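In defense of the candy tray

Every house should have a tray of wrapped candy sitting out on a table, and I'll argue that with anyone! I don't mean a crystal bowl with a lid that clanks, or a jar you have to unscrew. I mean a wide, low, cheerful tray, the kind you can see into from across the room.

I grew up with one in the hall of our building in Skonedton, and I've kept one going ever since. Mine gets refilled from Holmgren, the little import grocery, where you can buy candy loose by the scoop and pick whatever has the best wrapper. I pick by wrapper every time. Twisted ends are the thing to look for – they give you something to pull, and there's that small crackle before you taste anything.

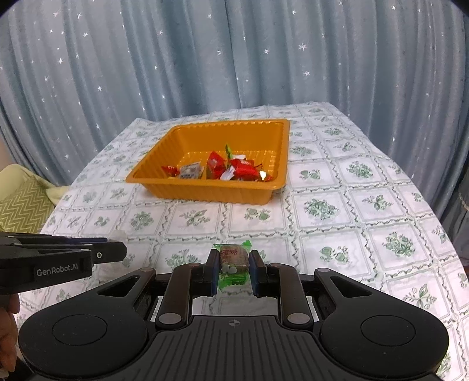 Color matters too. Green candy against an orange tray looks like a party before a single guest has shown up, and the same candy in a beige dish looks like a dentist's waiting room. I feel strongly about this!

People tell me it's an invitation to overeat. In my house it has gone the other way. A bag in the cupboard disappears in one evening in front of the TV, while a tray on the table gets one piece here and one piece there, and a pile of 60 can last us well into the next week. You have to stop, choose, unwrap it and find somewhere to put the wrapper.

Keep it small, though. Seven kinds of candy is too many, and somebody always digs. Two kinds will do nicely, and if one of them is milk candy I'm coming over.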